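Lectura: 3 min
Imprimir | Enviar por correo

La botella que no se tira

Mesa gris, lisa, sin mantel. Encima, poca cosa. Así empieza casi cualquier limpieza de cocina en marzo, con lo que nadie sabe dónde guardar. Limones, por ejemplo. Y botellas de colección, sobre todo botellas.

Una Coca-Cola roja, con su tapón de rosca rojo metalizado y el anillo plateado en el cuello, aguanta mudanzas enteras. No estorba, dicen. Luego ocupa media balda.

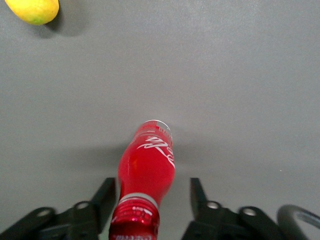

En Gulunico, la tienda de trastos de segunda mano, una clienta respondió que ella guarda la suya al lado del frutero desde hace más de 10 años y que no piensa moverla, que el rojo con el amarillo de los limones le alegra el desayuno. Pues vale. Argumento aceptado.

Para el resto, método rápido. Vaciar la mesa. Trapo húmedo, trapo seco. Devolver solo 3 cosas y lo demás a una caja, 30 o 40 días. Si en ese plazo no se hecha de menos, fuera.

La fruta, a mano y a la vista. Los limones aguantan mas en la nevera, pero ahí se olvidan.

Usamos cookies propias y de terceros. Aceptar | Configurar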